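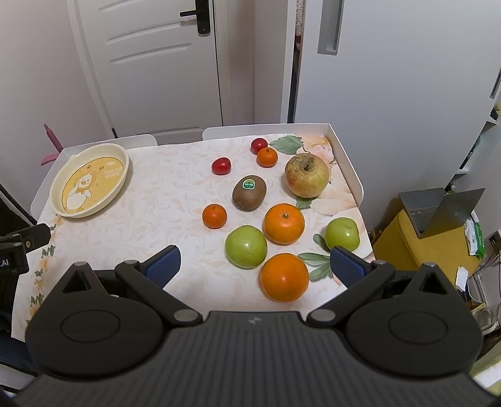
Frauke Harms asked whether the pad comparison has to be repeated each time the pads are changed, or only when the gripper itself is replaced. It has to be repeated in both cases. The stored values belong to one gripper body and one pair of pads, and the controller does not detect a change in either.

4.3 Comparing finger pads on mixed fruit

Use this procedure to choose between the Lenura and Nisia pads on the hand-held gripper. Both pad types fit the same finger tips. Allow 78 minutes for one full comparison.

Before you start

Cover the table with a cloth and lay out fruit of several sizes, such as oranges, mandarins, apples and kiwis. Place a plate on one side of the table as the drop point. Leave it there for both runs.

Procedure

1. Connect the gripper to the Prellberg controller and wait for the status line to read READY.

2. Open and close the fingers by hand three times. The linkage must move freely over its full travel.

3. Select Tools > Pads > New Set and enter the name of the pads. Set the cycle limit to 3000.

4. Close the fingers with nothing between them and press ZERO.

5. Pick up the largest orange at its widest point, move it to the plate and release it. Press LOG after the release.

6. Repeat step 5 with each remaining piece, going from large to small. Log a dropped piece as DROP and do not try it again in the same run.

7. Return the fruit to its starting positions, fit the second pair of pads and repeat steps 3 to 6.

8. Select Compare. Kasten Viewer shows grip width, closing time and drops for both sets side by side.

NOTE: Stickers on fruit change the friction at the contact point. Turn the piece so that the pads close on bare skin.

NOTE: Log files made before the April update have no closing time. The column stays blank in Compare.

CAUTION: Keep fingers away from the linkage joints while the arms are closing.

CAUTION: Do not clean the pads with solvent. Wipe them with a damp cloth and let them dry before the next run.

Inspect the pads every 1000 cycles. Replace both pads of a pair together, then go back to step 3.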